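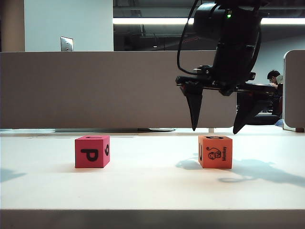 Workshop tips from the Stistorgate open day

Posted Friday in Bench and Tools

I went round the robot demonstration at Stistorgate with Ruairi Halliday, mostly to see how they lay out a bench. They had an arm picking up foam blocks, and most of what the staff told us applies to any small workshop, with or without a robot in it.

Use foam for practice. Children's alphabet blocks are cheap and light, and they don't mark the table. If you are setting up a clamp or a grabber at home, try it on foam before you try it on a mug.

Leave space between things. Fingers need room to come down on both sides of a block, and so do yours. Pots and jars pushed up against each other get knocked over.

Open wide first, then lower. This goes for kitchen tongs as well. Dale Kennedy, who was running the afternoon session, said most dropped blocks came from starting too narrow.

Keep the top plain. A white surface shows up crumbs, screws and drips. Wipe it with a damp cloth and a drop of washing-up liquid, then dry it. Skip the cream cleaner, as it dulls the shine.

Watch your shadows. A lamp overhead throws the shadow of your hand or tool across the job. Add a second lamp from the side, 30 to 36 inches away, and move it until you can see the edges properly.

Give cables some slack. Anything that turns or tilts needs a loop. Pull it through its full movement by hand before you tie the cable down, and check the ties again after a month.

Stistorgate will be open again in January. Entry is free, and the car park is behind the building. Wear flat shoes.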